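Floten Learning Spaces
Gallery: Sorting and Storage

The Sorting and Storage gallery presents part of the Floten collection of tabletop activities, which was reorganized in May. The collection holds 155 sets for loan to preschools, libraries and family centers in the Nellurska district. Each set is stored with its own bins, a printed card and a list of parts.

Sets are grouped by the skill they support - matching, sorting, stacking or counting - and may be borrowed for 28 days. Requests should be sent to the loans desk at least 7 days before the set is needed. Borrowers may hold up to four sets at one time.

The arrangement of the collection was prepared by Yen-ting Ng, and the parts lists were checked by Heikki Seppälä. Sets carrying an Isel label are intended for use at low tables. Sets carrying an Oláh label include larger pieces and are better suited to work on the floor.

Bins should be returned empty, with the pieces packed in the cloth bag supplied. Please report missing pieces on the card so that replacements can be ordered before the next loan. Bins may be wiped with a damp cloth but should not be placed in a dishwasher.

Sorting by color, open bins 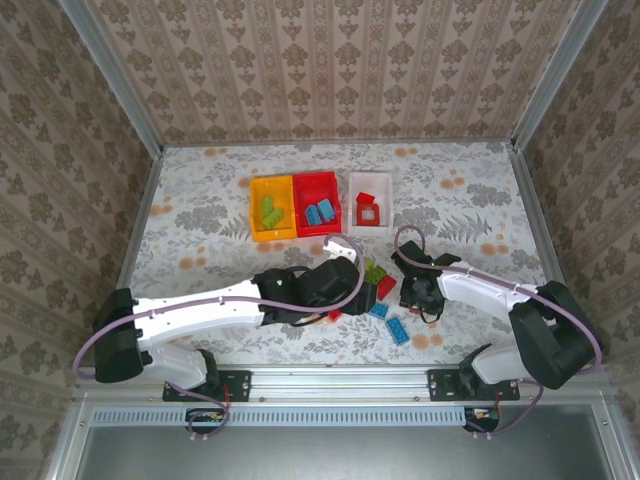 Color sorting is introduced with a small number of pieces and open bins, placed where every child at the table can see into them. The bins stand side by side toward the back, leaving the area before them available for work. Bin and contents need not match: the yellow-orange bin holds two green bricks, the red bin two light blue ones, and the white bin a small red brick and a red square with a hollow center. Groups may agree on their own rule for which color belongs where - the card offers several suggestions.

Loans desk: Tuesday to Friday, main entrance.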